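Saturday, and most of it went to the gripper again.

I swapped the finger pads two weeks ago and the left one had already started to drift. It closed fine on a towel but let go of socks every few tries. Bình Trương looked at the logs on Thursday and thought it was the camera offset. I thought it was the screws. We were both partly right.

The screws first. The two at the base of the left finger had backed out by half a turn. I took them out, cleaned the threads, put a drop of the blue stuff on each and left them overnight. Then I zeroed the jaw with the fingers closed. The encoder read 1260 closed and 2434 open, and I wrote both on the inside of the Darklow cabinet door so I don't have to dig through the notebook next time.

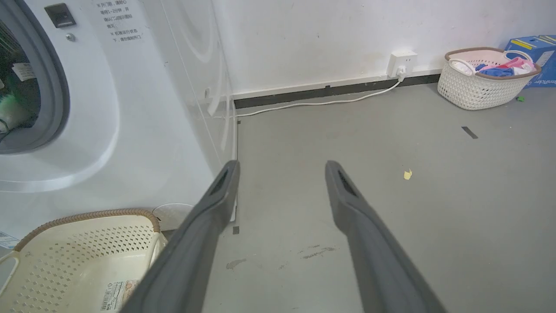 After that I redid the wrist camera offset. The old value was left over from the previous pads, which were a little thinner. I ran the Flistum calibration script twice and got nearly the same answer both times, so I kept the second one.

Cable check last. The wrist cable rubs when the arm reaches low, and the sleeve is starting to look shiny on that side. It can wait until August. Tươi Sầm has a spare in her drawer and I've asked her to hold on to it.

Still to do: grease the second joint, order more pads, back up the config before anybody updates anything.

Posted July 13, 2019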